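Section 9: Packing the Stimar day bag
Shares 12 | Comments 9

By now you have adjusted the straps (section 7) and forgiven us for the buckles (section 8). What remains is putting things in the bag, a subject on which everyone already considers themselves an expert. Please read on anyway.

9.1 Before you start

1. Empty the bag completely. Turn it upside down and shake it over something you can sweep. The paper sachet that drops out is a drying agent and should go in the bin. It is not seasoning, as one customer in Basow has now established.
2. Open every zip to its full length and close it again. New zips are stiff. Zips that are still stiff after a fortnight should be rubbed with a plain candle.
3. Check the label inside the main pocket. If it says Yen, you own the smaller model and should knock a third off everything you were hoping to carry.

9.2 Loading the main pocket

1. Put the heaviest flat items against the back panel. Books, a laptop in its sleeve, the folder you will not open.
2. Put clothing in next, rolled. Folded clothing also works but comes out looking as though it has had a difficult journey.
3. Lunch goes on top, upright, with its lid facing the zip.
4. Soft items go in last and fill the gaps. Scarves, gloves and cuddly toys are all good at this, and none of them complain.
5. Close the zip from both ends towards the middle. If you have to kneel on the bag, return to step 1.

Note: A drinks bottle of up to 700 ml fits the side pocket. A larger one will also go in, and will leave again on the first flight of stairs.

CAUTION: Do not lift a full bag by one shoulder strap. Use the grab loop. The strap stitching is strong, but it was designed by Wolfram Hinrichs for walking and he takes the other thing personally.

9.3 Children's bags

1. Let the child choose one soft toy. Negotiations should be finished before the coats are on.
2. Place the toy where it can be reached without unpacking - near the opening, never under the lunch.
3. Write a name on the toy's label as well as the bag's. Binta Akande in our Zukesham repair room keeps a shelf of unclaimed rabbits and would like the shelf back.

CAUTION: Remove anything sticky before closing. Banana is not covered by the guarantee.

For washing, see section 10. For spare buckles, quote part 987 and the colour of your bag.
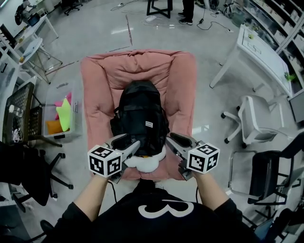
Fig. 12. White plush toy at the lower edge of a black backpack.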